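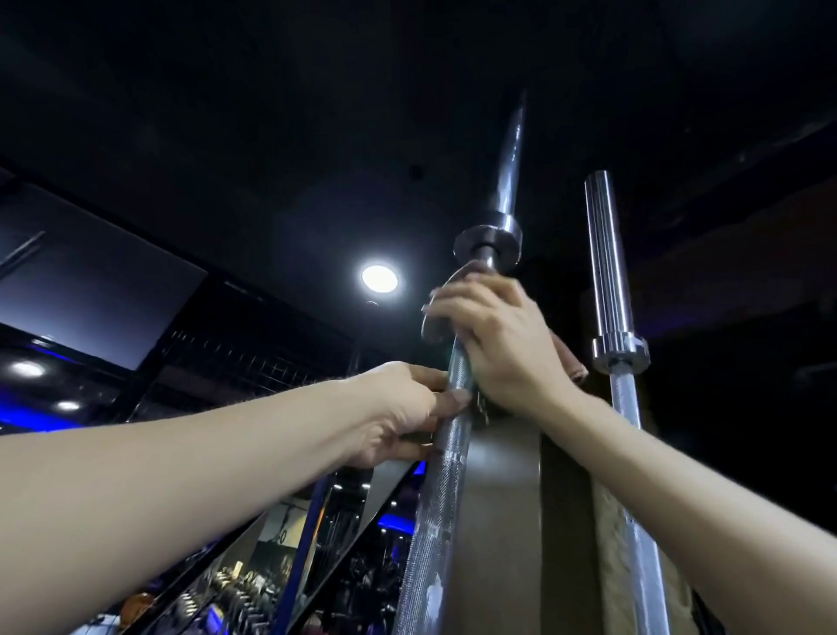
Barbells stored upright, sleeve end up. Knurled shafts need more frequent brushing than the sleeves.

Bar and Plate Storage: Frequently Asked Questions
Tollow Barbell Room, member equipment page

Where do barbells go after use?
In the upright storage, one bar per position. Strip plates and collars first. Lift with both hands on the shaft, lower the end into its position and let go only when the bar has settled.

Can I leave my lifting straps on a bar?
No. Chalk and sweat held under a strap will mark the steel. Straps left at closing are put in the desk drawer and kept until the end of the month.

How is the knurling cleaned?
Dry nylon brush, along the full length of the shaft, then a dry cloth. Steel brushes are for staff use on bare steel only - they strip plating. One thin coat of light oil is applied in November and again in spring.

Do the sleeves get oiled too?
Wipe them only. Oil on a sleeve lets plates slide during a set. Bushings are serviced by Struan Dunbar, and members should not attempt this.

What should I wipe down on the plate tree?
The post, the crossbars and the pegs, using a dry towel.

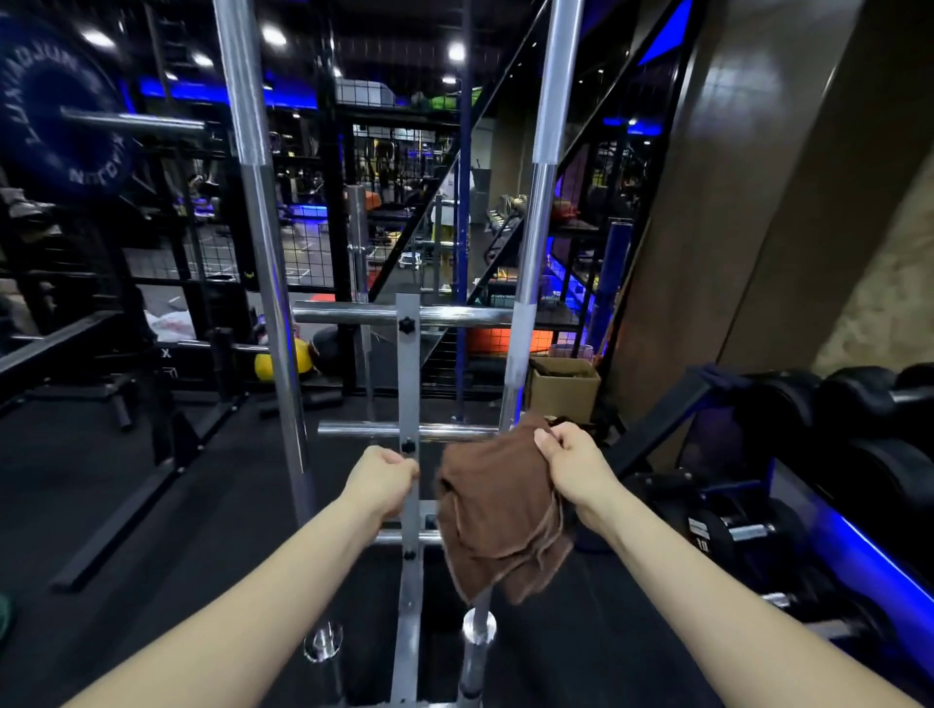 Check the star knobs by hand while you are there. Turn clockwise until snug and stop. If a knob spins without tightening, the thread is worn - report it and do not load that tree.

Is there a weight limit on the trees?
Yes, 200 kg each under house rules. Load both sides evenly, heaviest plates lowest.

Can bumper plates stay on the rack?
Between your own sets, yes. At the end of a session they go back to storage.

Which cleaning products are allowed?
Water on a damp cloth for rubber, nothing wet on chrome. Bleach sprays are not permitted on any bar. Used towels go in the bin by the door.

How do I report a damaged bar?
Tag it, lay it flat against the wall and write the bar number in the log. Agnes Tosh checks the log at 2 p.m. Bar 64 is currently out for a bent shaft and bar 123 is its replacement.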